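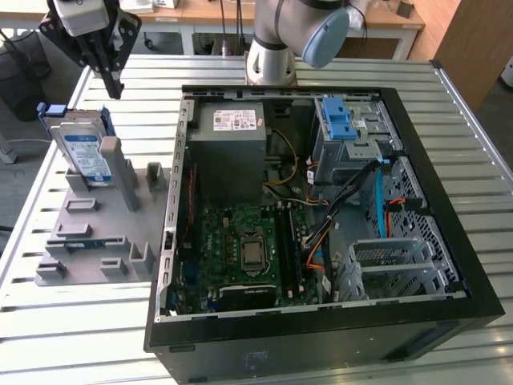 Figure 1. Disassembly cell with open desktop tower, gray fixture plate and arm.

Unit 6: Comparing Grippers for Desktop Disassembly
Lab handout, revised 15/03/2022
Prepared by Thijs Van der Linden

6.1 Purpose of the unit

In Unit 5 the arm was characterized with no load and with a calibration weight. In this unit the arm stays the same and the end effector changes. Each group runs the same set of handling tasks with two sets of fingers and, where time allows, two controllers, and reports which combination it would keep and on what evidence.

The work object is a desktop computer laid on its side with the panel off. It is a useful object for gripper trials. The parts differ in stiffness, mass and surface, the clearances are small, and cables cross several of the approach paths. A finger that does well on a drive may be useless next to a memory slot.

6.2 Hardware under test

Fingers A are the Fakard parallel set with flat faces. They are stiff, and the contact area is well defined. Fingers B are the Skindero set with textured compliant tips on a linkage. They tolerate more angular error and take up more room near the tip. Both mount on the same flange. The tool center point must be redefined after every change; the offset between the two sets is 35 mm, and a forgotten offset will drive the tips into the fixture.

The controllers are the Chu position controller used in Units 3 to 5, and the Okico controller, which adds a force limit on the approach axis. Leave the force limit at 50 N until the instructor has checked your approach program.

6.3 Fixture plate

Parts removed from the case are placed in holders on the gray printed plate. The plate also supplies parts for insertion tasks. Check before each series that it is seated and does not rock. Printed holders wear at the mouth, and a worn mouth makes every gripper look better than it is. The present holders were printed in May and have seen over 2,000 insertions in total across all groups. Record the plate number in the log.

6.4 Grasp selection

Three quantities decide most of the grasps in this unit.

Grip width. Close on the part with a margin on either side for position error. For the plastic parts use the widest solid section. Thin ribbed sections flex under load and the part rotates between the fingers.

Grip height. Distance from the contact point to the end that enters the holder. A long distance gives better clearance between the fingers and the neighboring holders, but any angular error at the contact is multiplied at the tip.

Approach direction. The axis of the part should line up with the axis of the receiving opening before the last linear move begins. Do not correct angle and depth in the same move.

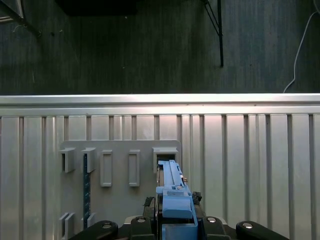 With the narrow end in the bracket and the fingers on the wider body, the clearance to the plate is set by the finger pads and the outer links together. Calculate both. Groups using Fingers B often check the pads alone and then lose the approach when an outer link touches the plate. The wrist camera is of limited help at this stage: once the tip is inside the opening, depth has to come from the arm pose or from the force reading.

Insertion is counted as complete when the part remains in place after the fingers open and the arm has retracted to the standby pose. A part that follows the fingers out is a failure, coded R. A part that stops short and tilts is coded T. A contact between any link and the plate is coded C, whether or not the insertion is later completed.

6.5 Reference data

Last year's groups logged 387 valid trials. The rows were pooled over both controllers, so they cannot be used to separate the effect of the fingers from the effect of the force limit. Your own design must keep the two apart. Change one factor per series and randomize the order of parts within it.

6.6 Procedure

1. Mount the assigned fingers and redefine the tool center point.
2. Run the empty path at reduced speed, with the case in place.
3. Run the first series with the Chu controller.
4. Switch to Okico, load the same waypoints, and repeat.
5. Change fingers and go back to step 1.

Tie back any cable that enters the approach path before step 2, and keep it in the same position for all series. If a cable has to be moved, note the trial number.

6.7 Report

Submit the raw log, a table of failure codes by finger set and controller, and no more than two pages of discussion. State the grip width and grip height used for each part. Cycle time may be reported, but only for completed insertions; mean times that include aborted trials will be returned for correction.

Reading for Unit 7: the section on compliance in the course notes, up to the worked problem on remote centers.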